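Workshop & Home > Walls and Storage > Panels > Reviews

Brestow Flat Panels Review: Plain, Pale and Very Easy to Like

7 min read

I have a soft spot for products with almost nothing to them, so maybe I was always going to enjoy the Brestow flat panels. They're smooth, they're matte, and they come in white or light gray. I bought a stack of them for the odd corner at the back of my workroom, where three walls meet at angles no builder would admit to, and I've been pleased with them ever since!

Some background on the corner. The room was added onto the house by a previous owner, and the back wall runs off at a slant. For years it was bare drywall with dents, old screw holes and a patch of green paint from a project I never finished. I'd tried paint (twice) and a length of wallpaper (once, never again). What I wanted was a hard, wipeable skin over the whole thing and a flat-fronted box for the pipes down at floor level.

I looked at the Vitale boards first. They're lovely, with a slight sheen and a tongue along one side, but that tongue is cut for square corners and I don't have many of those. Brestow panels have plain square edges, so you can cut a taper into one and butt it against its neighbor. That sold me. I ordered from Furnero, who had both colors in stock in March, and the lot arrived flat in one very heavy carton with cardboard on the corners. One sheet had a scuff, and I used it for offcuts.

Cutting is where I really fell for these. I scored the face with a sharp knife along a metal ruler, then ran a fine-toothed saw down the line, and got a clean edge on my first try. The long wedge for the slanted wall took 40 minutes, most of it measuring, and I'm slow. The dust is heavier than I'd like and it clings to everything, so wear a mask and do it outdoors if you can.

For fixing I used the Wornovine adhesive that Brestow suggests on the instruction sheet. It's thick, it doesn't sag, and you have 15 minutes to nudge things before it starts to grab. I needed most of that on the wedge. The sheet says to leave each panel alone for 20 hours before you lean on it, which I did for the big ones and (I'll admit it) didn't for the little ones. They've stayed put anyway.

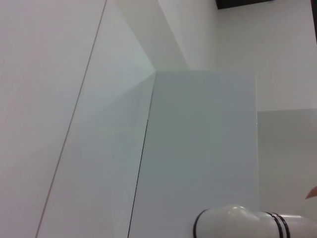
Page last changed: March

The seam between a flat panel and an angled one reads as a thin dark line, nice and straight. You can fill it with caulk if you want the walls to blend together. I like it left alone, because it makes the slant look like something somebody planned. Where the planes fold into each other you get a soft shadow as well, and the white changes a bit depending on which way each face is turned. I spent far too long standing in there with a cup of coffee admiring that.

The gray is a good gray, too. It's light, with no blue or purple in it that I can find, and next to the white it's just different enough to look deliberate. If you're hoping for real contrast you'll be let down, so order the sample pair before you commit to a whole room.

Now for the grumbles. The instruction sheet covers square corners and stops there, so anyone with a sloping wall is on their own. Make a paper template, tape it up, stand back, fix it, and only then go near the saw. The edges are also a touch brittle before they're up. I chipped one by setting it down on the concrete step, and the touch-up pen that Furnero sells is a shade too bright for the white.

And they aren't cheap. I spent 200 dollars all in, with the adhesive and delivery, for what is really one awkward corner. Paint would have cost a fraction of that. Then again, I'd painted that corner twice and disliked it both times.

Cleaning is a damp cloth and a drop of dish soap. Pencil marks come off with an ordinary eraser, which I know from having written measurements all over the front of one by mistake. I haven't tried anything harsher and don't plan to.

Would I buy them again? Yes, and I've already measured the hallway. I'll be getting the white for that, plus one spare sheet for the step to chip.

Filed in: Wall Panels, Tried at Home, Small Rooms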